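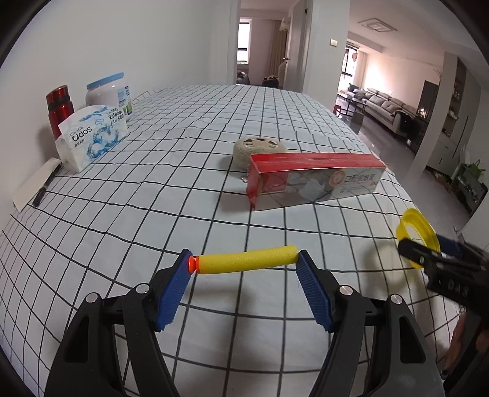 Residential Listings, session 6 handout
R. Bucur. Notes only, not a substitute for the reading

Where we left off: list price is an opening position. Seller picks it, agent argues, market answers. Today what goes in the listing itself.

Case A: Troltville hillside house
Two bedrooms, pool, steep driveway. On the market since August. First agent (Nägeli) wrote 567 words of copy. Way too long. Driveway not mentioned once, every buyer asked about it at the showing.
Second agent cut it to a short paragraph, put the driveway in line two. Fewer showings, but better ones. Discuss.

Terms you need
Contingent: offer accepted, conditions still open (inspection, loan, sale of buyers other house)
Pending: conditions met or waived, waiting to close
Days on market: resets in some systems if relisted, check wich rule applies localy
Pocket listing: not on the shared database. We do the ethics of this next time

Case B: Proltilgate condo
726 square feet on the listing. Owner's old floor plan says less. Who measured? Did they count the balcony? Always write down the source of the number. If you can't find one, say so in the file and get it measured again. 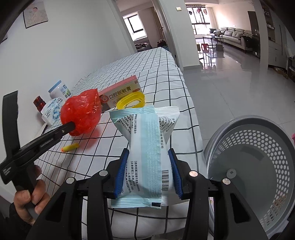 For next time

1. Read the Nikum packet, up to page 20. Skip the appendix.
2. Rewrite the Case A copy yourself. One paragraph, no "stunning", no "must see".
3. Bring a printed listing from your own area, sold or unsold.

Rewrites due 8th November, on paper, start of class. Late ones I read but don't mark.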